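Emptying and Cleaning a Strainer Container

Last updated February 2023

This page covers emptying and cleaning a lidded stainless-steel container that has a perforated insert and a lift-out handle. The same procedure works for the small Renden and Okabe containers, the Fumlow with the screw-in handle, and most unbranded ones. Differences are noted where they matter.

It applies to dry or drained contents such as beans, dried fruit, dried peppers and other small pieces. Containers used for oil need a degreasing step first and are covered on a separate page.

What you need

A flat table with clear space on both sides of the container
A small open bin for the contents
A soft bottle brush
A stiff nylon brush with short bristles
Dish soap
White vinegar
Two dry cloths
A shallow bowl wide enough to lay the insert flat

A square bin is easier to work with than a round one. The straight side can be pushed up against the container, which leaves no gap for small pieces to fall through. Line the bin with paper if the contents are going back into storage, and fold the paper so that it stays below the rim.

Setting up

Put the bin in the middle of the table and the container to one side of it, on the side of your weaker hand. The stronger hand does the tipping and scooping. If the table has a cable hole, keep both items clear of it. Beans roll farther than expected on a smooth tabletop, and a hole without its cap will take them straight through to the floor.

Sit close enough that your elbows are over the table edge. Push long sleeves up before the washing stage.

Removing the lid

1. Hold the container by its side wall, low down.
2. Lift one edge of the lid until the seal releases.
3. Work around the rim until the lid is free. Do not pull straight up from the center. On the Okabe this can split the lid at the tab.
4. Lay the lid behind the container, inner side up.

Lids that have been in a refrigerator are stiffer. Leave the closed container at room temperature for 20 minutes before opening it.

Emptying the insert

1. Take hold of the handle near the top and raise the insert slowly. Stop when the perforated surface is level with the rim.
2. Wait for any liquid to drain back into the container.
3. Move the insert over the bin, keeping it level.
4. Tilt it toward the far wall of the bin. Let the pieces slide as a group.
5. Tap the edge of the insert twice against the inside of the bin to release what is left.

If the handle turns in your fingers as you lift, the thread at its base is loose. Set the insert back down and tighten the handle by hand, clockwise. Do not use pliers on a plastic handle.

Pieces stuck in the perforations should be pushed out from the underside with the nylon brush. A toothpick works but tends to break off in the hole.
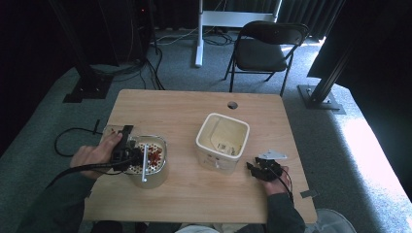 Check the bottom of the container before washing. Broken skins and dust collect under the insert and turn to paste when wet. Wipe them out dry with the first cloth and discard them.

Washing

1. Fill the container halfway with warm water and add a few drops of dish soap.
2. Brush the inside wall, then the corner where the wall meets the base.
3. Lay the insert flat in the bowl and cover it with equal parts white vinegar and water. Leave it for 14 minutes.
4. Brush both faces of the insert, rinse it, and hold it up to a light. Closed holes show as dark spots.
5. Wash the lid separately in lukewarm water. Clear plastic clouds if it is washed hot, and the clouding is permanent.

Steel wool and scouring powder should not be used on any part. The Wavadgate container has a brushed finish on the outside; wipe it in the direction of the grain.

Drying and reassembly

Dry the container and the lid with the second cloth. Stand the insert on its edge and let it air dry. Water held in the holes will spot the steel and soften the next batch of dry food.

Lower the insert into the container with the handle centered, and press lightly to confirm that it sits flat. If it rocks, turn it a quarter turn and try again. Replace the lid last.

Replacement handles for the Fumlow are sold as part 631 and fit both sizes.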